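Sunday, April 27, 2025

Bench notebook, big room, Vurnent building

Came in to do one thing (find the good scissors) and ended up doing the whole of the wooden table, and I'm so glad I did! Writing it up properly while it's fresh, partly for me in July when I've forgotten where everything went, and partly for whoever opens the Niven drawer on Monday morning and wonders why it suddenly shuts.

Starting state: the usual end-of-month drift. Tape, cord ends, the drill, zip ties in every size except the size you want, and a layer of little stuff under the big stuff. The Jandero job left a lot behind it, mostly offcuts of cord and the sort of packing scraps that look too good to throw out. I kept more of them than I should have. I'm a sucker for a nice bit of cord.

First pass was rolls. All of them, every kind, out of the drawers and into one place so I could see what we own. I love this part. You pick up a roll you were sure was finished and there's half of it left, and the day gets better. I stood them on edge to check the sides for dust and grit, because a roll that has been lying in sawdust picks it up along the whole edge and then every strip you pull has a dirty border that won't stick down.
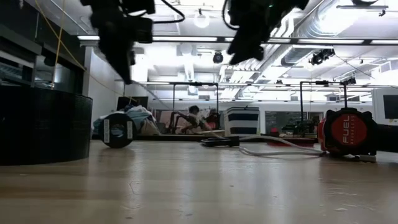

The dirty ones I did with a dry brush first, then a barely damp rag around the outside, then left to sit. Two of them had to go in the trash, the adhesive had turned to syrup. Those were the clear ones from the shelf over the radiator, so that shelf is now officially retired from tape duty. I've put the spare sanding sheets up there instead and they seem perfectly happy.

Folded the tail on everything I kept. A quarter inch, sticky side to sticky side, takes a second. I know we've all agreed to do this before. I'm going to be cheerful about it and just say it again: fold the tail! My thumbnail thanks you.

Labels next. The old system was whatever pen was closest, and half of the writing had rubbed off. New system is width and what it's good for, nothing else. So "2 in, cloth, rough surfaces" and not a price, a date and a doodle. I had a sheet of the small stickers left over from the Miloma kits and they're a great size for this, they go on the side of a roll without hanging over the hole.

Then the cords, and this took most of the middle of the day. My rule was that anything shorter than my forearm goes, unless it has a connector on both ends. It's a brutal rule and it works. I broke it twice. The long ones I coiled over-under, which I finally have in my hands after years of doing it wrong, and it is such a pleasure when you toss one out across the floor and it just lies flat with no kinks. Anyone who wants to learn, grab me at lunch, it takes five minutes with a longish cord and then you can't stop.

Small cords got a twist tie and went in the shallow tray. I tried rubber bands first. The old bands in the jar snapped in my fingers one after another, so the jar is empty now and washed out, and it's free if someone wants it for brushes.

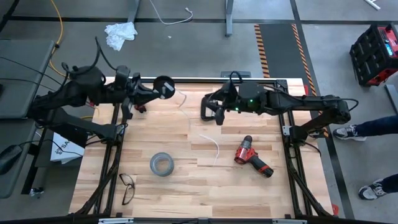 Does the drill live with its battery on or off?
Off, if it's going away for more than a weekend, and the battery goes on the charging shelf with the others. On is fine if you're coming back to it the same day.

I had to look that up in my own notes from last year, so I'm putting it here where I'll find it. Also cleaned the chuck while I was at it. Opened it all the way, blew it out, wiped the jaws with a rag, worked it back and forth. There was a surprising amount of plaster dust in there from when we put up the coat hooks. It runs sweetly now. The bits are back in their case in size order, with 9 mm still missing. If it's in your jacket pocket, no questions asked.

Tried the tidied kit straight away on the cardboard sleeves for the Miloma boxes, to see if having everything within reach makes any difference. It does, hugely. Taped the long seams with the cloth tape, pressed it down with the back of a spoon, and got corners I'm really proud of. I was tearing by hand at first and then found that a tiny nick with the scissors gives a much straighter tear. (Yes, I found the good scissors. They were in the Niven drawer, at the back, under the manual for a heater we don't have anymore.)

Total for the sleeves was 90 minutes including the spoon experiments. I'd like to see that come down, but I was having too much fun to hurry.

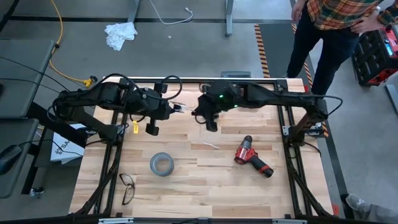

I want to try keeping a short list of things that are allowed to stay out between jobs, and clearing everything else at the end of each session. Duct tape is on the list without any argument. The drill I went back and forth about, but it gets picked up so often that putting it in a cupboard just means it gets left on a chair. So with the gray roll lying flat on the left and the red drill over on the right there's still lots of bare wood between them for laying out a sleeve, and I like how that feels to work at. Glasses are a different matter. The thin dark pair folded up near the front left is exactly where an elbow goes, and I'd hate to hear that crunch, so glasses get their own spot: the felt-lined lid on the windowsill. It's nice and soft and there's space for several pairs.

Still to do:
Wipe the table down with the mild soap, with the grain, and dry it right after.
Look at the scuffs and decide if they need a light sand or if we just like them. (I kind of like them.)
Order cloth tape, same width as before.
Find a lid for the shallow tray.
Finish the last batch of sleeves, flaps are cut and stacked by the door.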